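O que a máquina deixa para nós

Por Yaneth Echeverri

Trabalho na empresa Lasance desde antes de existir ali qualquer braço mecânico. Entrei para a separação de peças pequenas, no turno da manhã, quando a bancada tinha dos dois lados mulheres com luvas finas e uma caixa de plástico para cada cor. Peço desculpa pelo meu português, que aprendi já adulta e que ainda escrevo devagar, com o dicionário ao lado. Mas sobre este assunto prefiro escrever eu mesma, e não deixar que o escreva quem vende os equipamentos.

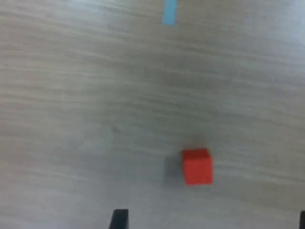
Tempo de leitura: 6 minutos

Em dezembro a direção reuniu todos os turnos no refeitório e explicou o projeto, que se chama Bukum. O robô aprende primeiro com objetos simples: um cubo vermelho, um copo, coisas que qualquer criança segura sem pensar. Depois passará às nossas peças. Disseram também que nenhum posto estava em perigo, e usaram a palavra «apoio» tantas vezes que a minha colega Elvira Cuervo começou a escrevê-la na palma da mão.

Não acredito que nos tenham mentido. Acredito que responderam a uma pergunta diferente da nossa. A pergunta deles era se haveria despedimentos. A nossa era o que iríamos fazer durante o dia, com quem iríamos falar, e se aquilo que sabíamos fazer ainda seria contado como saber.

Vou dar um caso concreto. Uma pessoa que trabalha há muitos anos na separação não olha para cada peça. Ela sente o peso, percebe uma rebarba com o polegar, e a mão já vai para a caixa certa enquanto a cabeça está noutra coisa. Quando a Elvira foi chamada para ensinar o robô, pediram-lhe que explicasse como pegava num objeto. Ela ficou calada bastante tempo. Depois disse: «Pego.» O técnico teve a delicadeza de não rir, e passaram a tarde inteira a descobrir, os dois, quanta coisa estava dentro dessa palavra. Onde se põem os dedos, quanto se abrem, de que lado se chega, o que se faz quando há outra peça perto.

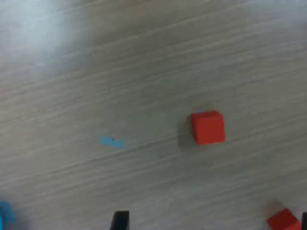
Bancada de treino do projeto Bukum, com o cubo vermelho e uma marca azul.

Foi um trabalho sério, e nesse dia a Elvira voltou para casa contente. Digo isto porque não quero ser injusta. Há nesta mudança uma parte que honra as pessoas: alguém perguntou, finalmente, como é que elas fazem. Na antiga fábrica da Kenport, onde trabalhei antes, mudaram a linha inteira num fim de semana e na segunda-feira encontrámos um papel colado na parede.

O problema vem depois da pergunta. A Elvira ensinou, o seu gesto foi gravado e repetido, e a categoria dela no recibo continuou a ser a mesma. Ninguém na administração pensou que ensinar é uma profissão. Se a empresa tivesse contratado um formador de fora, teria pago uma fatura. Como a formadora já estava dentro, com a bata vestida, o ensino saiu de graça.

Sei que me vão responder que o robô também nos tira dores. É verdade, e eu sou a primeira a assinar. Tenho os pulsos estragados e não desejo a nenhuma rapariga nova que passe 20 anos a fazer o mesmo movimento. Numa manhã cheia, uma só pessoa podia separar 1,000 peças, e à noite não conseguia abrir um frasco. Quem tem saudades disso provavelmente nunca o fez. Eu tenho saudades de outra coisa -- da conversa por cima da bancada, de saber pelo ritmo das mãos ao lado que a colega tinha dormido mal.

Agora o trabalho é outro. Colocam-se os objetos, põe-se a fita, observa-se, regista-se, volta-se a colocar. É mais leve para o corpo e mais pesado para a atenção. Na bancada antiga o cansaço chegava aos ombros e a gente sabia o que era. O cansaço de vigiar uma máquina não tem lugar certo, e por isso é difícil pedir uma pausa por causa dele. Quando pedi, a chefia perguntou-me, sem maldade, do que é que eu estava cansada. Não soube responder logo. Hoje responderia que estou cansada de estar pronta.
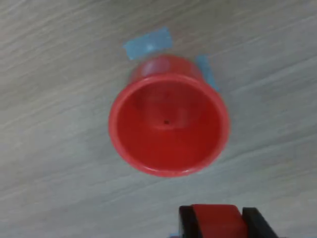 O copo vermelho deitado na bancada, junto às fitas azuis.

Também muda a relação entre nós. No turno da manhã somos 7, e 6 passam agora parte da semana na bancada de treino. A sétima ficou na expedição porque não quis mudar, e respeito a decisão dela. Mas noto que já se fala de quem «acompanha» e de quem «resiste», como se fosse uma questão de carácter. Eu penso que uma pessoa pode ter boas razões para não querer ensinar uma máquina, e que essas razões deviam poder ser ditas em voz alta sem que alguém tomasse nota.

Os jovens veem tudo isto com mais calma. Um rapaz que veio do armazém de Fontes contou-me que gosta mais deste posto do que de qualquer outro que teve. Aprendeu a mexer no programa, faz perguntas aos técnicos, quer fazer um curso. Fico feliz por ele. Só observo que ele aprendeu isto nas horas de almoço, e que as colegas com filhos pequenos ou com pais doentes usam a hora de almoço para telefonar para casa. Se a formação acontece no tempo que sobra, ela vai para quem tem tempo que sobra.

O que peço não é complicado, e já o escrevi à direção com data de 1 de janeiro de 2020, quando a empresa estava fechada e eu tinha sossego para procurar as palavras. Peço que o ensino do robô seja reconhecido como tarefa própria, com nome e com salário. Peço que a formação seja dada dentro do horário e que as pausas na vigilância sejam fixas, como eram na bancada. E peço que, quando uma máquina passar a fazer uma tarefa, nos digam antes quem a deixa de fazer e para onde vai essa pessoa.

Responderam-me com uma mensagem curta e educada, onde dizem que as sugestões serão analisadas. Pode ser que sim. Entretanto a Elvira continua na bancada de treino, e na semana passada um visitante perguntou-lhe se não tinha medo de que o robô lhe ficasse com o lugar. Ela respondeu que o lugar era da empresa e que o jeito era dela, e que gostaria que lhe pagassem pelo jeito. O visitante apontou a frase no caderno. Espero que a tenha mostrado a alguém.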